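# The launderette that stayed open

At six in the morning the lights come on at Mukon, on the corner where the bus turns, and the first customer is usually waiting. He drives nights. He puts his work clothes in machine 2, buys a tea from the bakery next door and sleeps sitting up until the spin ends.

Mirsad Matić has run the place for most of his working life. He took it over from an uncle who wanted to sell the lease to a betting shop, and he paid for the first year with money he had put aside for a van. The van never happened. He still delivers service washes in the back of an estate car with one working door on the passenger side.

Launderettes were supposed to be finished by now. Washing machines got cheap, flats were sold with a space under the worktop, and the old shops became nail bars and estate agents. Plenty did close. On this stretch of road there were four when Matić started, and Mukon is the only one with its original sign.

What kept it going was the kind of housing that went up nearby. The big houses on Kusine Road have been cut into single rooms, often with a shared kitchen and a notice saying the washing machine is out of order. Tenants move in for six months and don't want to buy anything they can't carry out again. Duvets are the other half of it. A king-size duvet won't go into most machines at home, and if it does it comes out with a dry patch in the middle.

"I could live on duvets from October to March," Matić says. "In summer I live on football kit and dog beds."

Bills are the worry. The dryers run on gas and the washers on electricity, and both went up in the same winter. He put 200 pence on the price of a large wash over two rises, wrote the new figure on a card and waited for complaints. There were some. One woman stopped coming for a month and then came back with the same two bags and said nothing. He shortened the dryer time by a couple of minutes as well, which he thinks annoyed people more.

The machines themselves are old. Most are Hoxhas, a heavy make with a round steel door and a coin slot that takes a knock when it sticks. Parts are hard to find. Bujar Georgiou, an engineer who looks after several shops on this side of the river, keeps a lock-up full of drums, belts and door seals taken from launderettes that have shut. When a Hoxha fails he can normally have it going by the evening.

Georgiou's view is that new machines are better at everything except being mended. The ones he fits now, from Osivow, use less water and spin faster, and they send a message to a phone when the load is done. When the control board goes, the whole board has to be ordered. He has had one shop waiting three weeks with a paper sign on the glass.

The part of the trade that is growing is the service wash, where people leave their things and collect them folded. Matić used to do a handful a day. It now takes up the whole back counter from mid-morning, and he has a book with numbered tickets. The last time I called in he had reached 1201 and was about to start a new book. Each bag is weighed and washed on its own, whatever its size. He won't mix loads, even for regulars who say they don't mind. 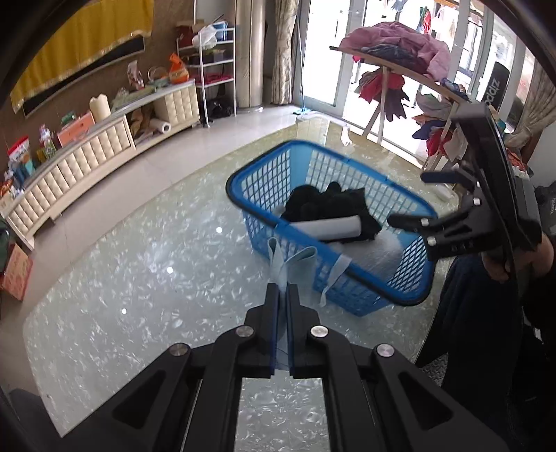
Folding is slower than people expect. Shirts and towels are easy enough, and he can do a bag of them while talking. Fitted sheets take time, and so does anything with long straps. Socks are paired if the pair is there, and left in a small bag on top if it isn't. He learnt early on not to guess. A customer once rang to say she had been given a grey sock and a slightly greyer sock, and he drove over to swap them.

He irons only if asked, and charges by the item. Business shirts have fallen away since offices stopped expecting them five days a week. In their place he gets uniforms: care workers, kitchen staff, two dental surgeries. They come in late and are needed early, so he has started opening on dark December evenings until nine.

The lease is up again next year. The landlord has mentioned flats above and a smaller shop below, and Matić has asked for the drains to stay where they are, as moving them would cost more than the machines are worth. He hasn't had an answer. In the meantime he has ordered two new dryer drums from Georgiou's lock-up and a box of ticket books, which start again at 1.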